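Merkgate School open morning: visit report

Report for the parents' newsletter, 08/09/2025

Four of us went over to Merkgate to look at the lower secondary years. Our own school stops at age 12, and families have been asking where children go next and what they find when they get there. Zineb Samir drove. Fouad Ashour and Othmane Kettani came as parents of children in the top class, and I took the notes.

Arrival

Parking is on the playing field side, through the second gate. The first gate is for buses and is locked once lessons start. We signed in at the office and were given paper badges and a timetable of the morning. The school has 580 pupils on roll, with six forms in the first year.

The head, Hazem El Khatib, spoke in the hall for a little under half an hour. He covered the school day, the homework policy and the way new pupils are placed. Forms are mixed for the first two years. Maths is set from February of the first year, after a test and a talk with the form tutor. Parents get a letter before any change of set and can ask for a meeting. Languages are not set until the third year.

Homework is written in a paper planner that has to be signed at home once a week. There is also an online page, but Mr El Khatib said the planner is the one that counts. Fouad asked what happens if a child forgets it. The first time is a note, the third is a lunchtime with the tutor.

Lessons we saw

We were split into small groups and taken round by older pupils. My group saw a history lesson, a reading period and the end of a maths lesson. The history class was working from photocopied letters and had to decide which of two writers was likely to have been at the event. The teacher went from table to table and said very little to the whole room. In the reading period everyone had a book of their own choice, the teacher included. It lasts 20 minutes and happens every day after break.

Maths was noisier. The pupils were correcting each other's work in pairs and a few had finished well before the others. Our guide told us there is a box of extra problems for that, and that people do use it.

Othmane's group went to the science and technology block, which opened after the Tahiri building was closed for repairs. He liked the amount of practical work and thought the rooms were well kept. Technology is taught for half the year and swapped with art for the other half.
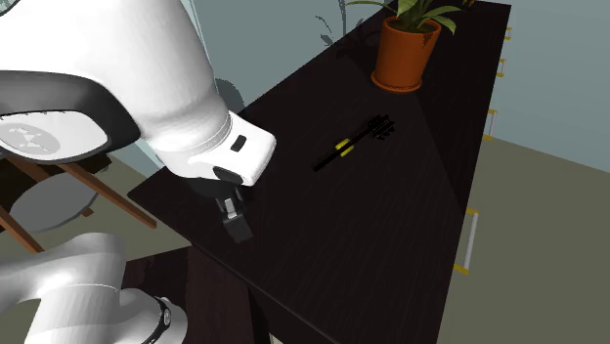

Support and pastoral care

Ashraf Tazi runs the support department. She has a room on the ground floor next to the library, open before school and at lunch. Children who need extra help with reading are seen in small groups twice a week, taken out of different lessons in turn so that they do not keep missing the same one. She asked that primary schools send their notes over before the summer holiday, as late notes mean a late start.

Each form has a tutor who stays with it for two years. New pupils also have a contact in an older year, and they meet every week for the first half term.

Meals, transport and costs

Lunch is cooked on site and there are two sittings. Packed lunches are allowed and are eaten in the same hall. The Bremora bus stops outside the main gate and the pass has to be applied for separately. Uniform is a plain jumper and dark trousers or skirt, and only the tie must come from the school shop.

There is a voluntary fund of 100 a year per family for trips and materials. The office said it can be paid in parts and that no child is left out of a trip over it.

What parents should do next

Application forms are in our office and also at Merkgate. Anyone who missed this visit can ring their office and ask for a tour during a normal school day. Zineb has spare copies of the prospectus and the first-year timetable, and will leave them on the table by the front door.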